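Friday, evening
Posted by Sheena Matheson

Recording again all day. I had the leader arms from nine until lunch, then Armindo took over while I labeled. The task is still the same one: pick up a part with the left, pass it to the right, drop it in the bin. We stopped at 964 good runs. The target is 1000, so Monday should finish it unless Waldemar throws some out.

My passes were too fast this morning. Waldemar played a few back and said the policy will copy the rush along with everything else. I slowed down after that and started pausing before each handoff. It felt silly but the runs looked cleaner. 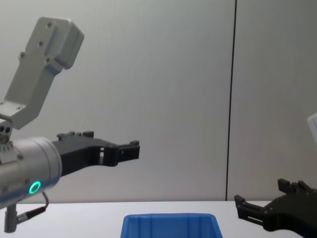
Both grippers with the blue bin between the arms, nothing in the jaws.

Armindo is better at this than I am. He keeps his elbows in and doesn't talk. I threw away 16 of mine, most of them for bumping the bin on the way out – he threw away two.

Fedir wants to try guiding the arms by hand for the next task and skip the leaders. I said fine, as long as someone else holds the left one. My shoulder is sore. Need to send Nazar the hours for the week before I go to bed.

Contact | © 2024 Sheena Matheson | Back to top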